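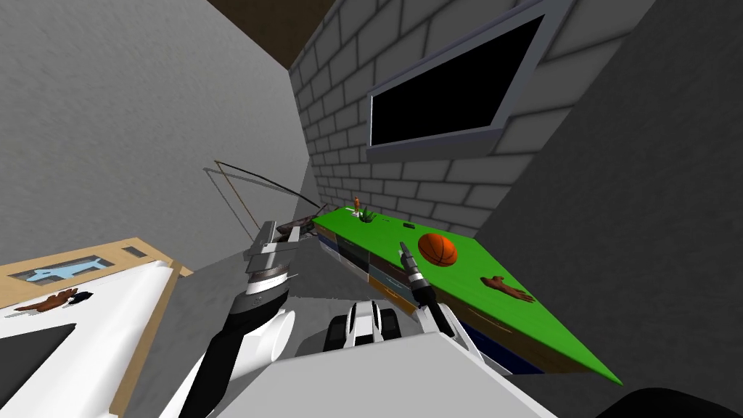 Zwei Arme, ein Schrank mit grüner Platte und ein Basketball: Ansicht aus der Simulation, mit der die Werkstattgruppe in Brusham ihren Roboter übt.

Drucken
Artikel per E-Mail versenden

Erst am Bildschirm, dann an der Werkbank: In Brusham lernt ein Roboter das Aufräumen

Brusham. Wer abends an der offenen Werkstatt in der alten Färberei vorbeikommt, sieht im hinteren Raum meistens noch Licht, und wer dann neugierig genug ist, die schwere Tür aufzudrücken, bekommt mit ziemlicher Sicherheit einen Tee angeboten und gleich darauf eine Erklärung, für die man besser ein wenig Zeit mitbringt. Seit Januar baut dort eine kleine Gruppe an einem zweiarmigen Roboter, der einmal Dinge von Schränken und Tischen nehmen und an ihren Platz zurücklegen soll. Paracha heißt das Vorhaben, und der Name stammt von Nighat Gilani, die die Idee dazu am Küchentisch hatte.

Gilani hat früher Webstühle eingestellt und ist, wie sie selber sagt, mit Maschinen aufgewachsen, die einem die Finger einklemmen. Vielleicht hat sie deshalb darauf bestanden, dass zuerst am Rechner geübt wird. Bevor sich an der Werkbank etwas bewegt, greifen die beiden Arme in einem nachgebauten Zimmer nach allem, was sich dort findet, ob Topfpflanze oder Basketball. 672 Durchläufe hat die Gruppe inzwischen gespeichert. „Der Ball ist unser Sorgenkind", erzählt sie und lacht. „Bei der kleinsten falschen Berührung rollt er los, und dann fangen wir eben wieder von vorne an. Aber am Bildschirm muss ihn wenigstens keiner unter dem Regal hervorholen!"

Das Zimmer in der Simulation hat Khurram Arain eingerichtet, Abend für Abend, mit grauen Wänden, einer davon aus hellen Steinen gemauert, und einem Schrank mit bunten Schubladenfronten, über den in der Gruppe lange und durchaus herzlich gestritten wurde. Arain wollte ihn schlicht, die anderen wollten Farbe - und so ist nun Dunkelblau neben Senfgelb zu sehen. Für das Üben sei das übrigens gar nicht verkehrt, meint er, der Roboter solle sich schließlich in richtigen Wohnungen zurechtfinden, und dort passe ja auch selten alles zusammen.

Am wirklichen Gerät wird derweil geschraubt. Das Gestell steht, der rechte Arm ist verkabelt, beim linken fehlt noch ein Gelenk, das in der gewünschten Größe schwer zu bekommen war. Die Lager kommen vom Händler Skellbridge, die Halterungen fräst Naveed Durrani selbst, zum Teil aus Reststücken, die ihm die Schlosserei Mirnier überlässt. Der erste Satz passte nicht, der zweite nur mit der Feile. Durrani nimmt das gelassen. Er hat in seiner Garage zuvor schon eine Drehbank wieder zum Laufen gebracht, und an der, sagt er, habe er länger gesessen.

23 Leute haben sich seit dem Beginn für das Projekt in die Liste am Eingang eingetragen, der feste Kern besteht aus sieben. Vorkenntnisse braucht man nicht, wohl aber etwas Geduld und nach Möglichkeit feste Schuhe. Samina Janjua kam ursprünglich nur, um einen Stuhl zu leimen, blieb beim Zuschauen hängen und kümmert sich jetzt um die Greifer. Im Augenblick vergleicht sie zwei Beläge für die Finger, einen weichen aus Silikon und einen geriffelten aus Gummi. Der weiche hält besser, nutzt sich aber schneller ab, und entschieden ist noch nichts.

Wann Paracha zum ersten Mal einen echten Gegenstand von einem echten Schrank nehmen wird, darauf möchte sich in der alten Färberei niemand festlegen. Zuerst kommt das fehlende Gelenk, danach der Notausschalter, den Gilani an zwei Stellen haben will, vorne am Gestell und noch einmal an der Tür. Besuch ist ab 18 Uhr willkommen, der Eingang liegt auf der Hofseite, und wer einen ausgedienten Schrank mit Schubladen abzugeben hat, möge sich bitte melden. Er darf ruhig bunt sein.

Leserkommentare

Lieven Vermeulen
Schöner Bericht, danke! Ich war neulich mit meiner Tochter dort und wir wurden sehr nett empfangen. Frage an die Gruppe: Womit simuliert ihr denn? Ich sitze selbst an einem kleinen einarmigen Greifer und komme mit dem Reibwert der Finger nicht zurecht.

feile_und_span
Zum Belag: Nehmt mal Moosgummi auf einer dünnen Silikonschicht. Hält bei mir im Keller seit letztem Winter.

Hofseite
Bitte die Fahrräder nicht vor der Einfahrt abstellen, wenn ihr abends hingeht. Sonst finde ich die Sache prima.

Samina Janjua
@feile_und_span Das probieren wir aus, vielen Dank! Welche Stärke hat das Moosgummi? @Lieven Vermeulen Komm doch einfach abends noch mal vorbei, Khurram zeigt dir gerne seine Einstellungen, und bring den Greifer mit.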